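Teleop vs. moving the arm by hand: is 35 demos a joke?
Forum: Home and Small Lab Robots > Teaching and Demos

kettle_dad
Been reading the Paltidico write-up where they claim 35 demonstrations per task is enough if the operator is "experienced." Color me doubtful. We're teaching a two-arm setup to sort garden toys with a leader-follower rig and I don't buy it. Wrist view from one of our sessions:

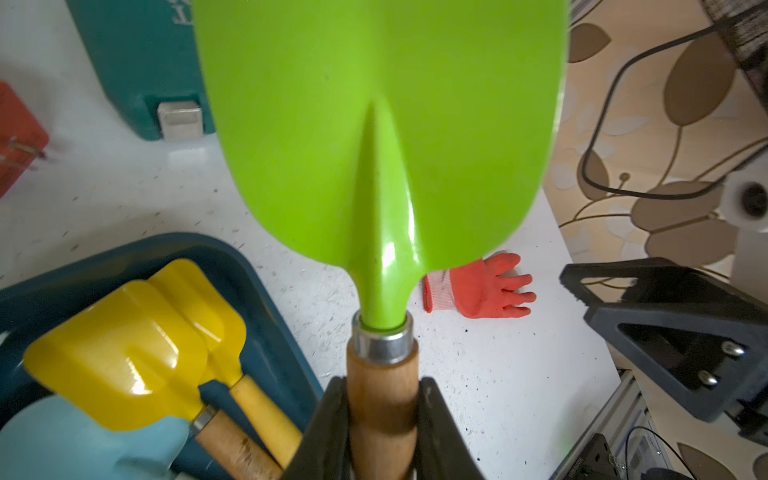

Green shovel in the fingers, yellow ones in the tray.

Look at how much of the view one blade takes up. Every grasp I do puts the shovel somewhere slightly different in the fingers, and I'm supposed to believe 35 of those cover it?

borelby_bot
What's your grip point? If you take the wood right below the metal every time you'll need fewer. If you grab wherever, then no, 35 won't do it and neither will 2000.

kettle_dad
Wood, yes. Distance from the ferrule wanders. I'm a person holding a leader arm, not a jig.

Yesenia Sánchez
I'd skip teleop for this completely. Put the arm in free-drive, push it through the motion by hand, record the joints. You feel the contact. With a leader arm and no force feedback you're guessing how hard you're squeezing, and the policy learns your guesses.

borelby_bot
And then your hands and elbows are in every camera view and you have to replay the whole thing to get clean footage. Did that for a month in March. Never again.

Yesenia Sánchez
Replay takes minutes. Bad demos take weeks to find. Also, one person can't hand-guide two arms properly, I'll give you that one.

kettle_dad
That's my problem, it's both arms in one tray:
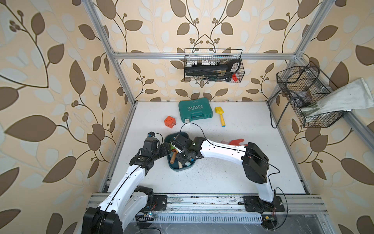
Overview, both grippers down at the tray.

Grippers that close together, I slow way down and start hesitating. So now hesitation is in the data.

vullesano_user4
Trim it. We had 715 episodes at Vullesano and cut the pauses with a simple speed threshold. Trained fine.

borelby_bot
"Trained fine" meaning what? Loss went down, or it picked up shovels it hadn't seen in positions it hadn't seen?

vullesano_user4
Success rate went up on our test layouts.

borelby_bot
Your test layouts. How many?

vullesano_user4
4. Yes, I know.

Yesenia Sánchez
Cutting pauses blindly is a bad idea with two arms anyway. Sometimes one arm is waiting on the other, and that wait is part of the task.

kettle_dad
Ok, so trimming only where both arms are idle. I can do that — still not sold on the 35 number. Going to record one batch with a marked grip point and one without, same operator, and train on each separately.

borelby_bot
Shuffle the order you record them in. You'll be better at it by the second batch and you'll credit the tape mark.

kettle_dad
Fair. Alternating them, then. Will post the failures too.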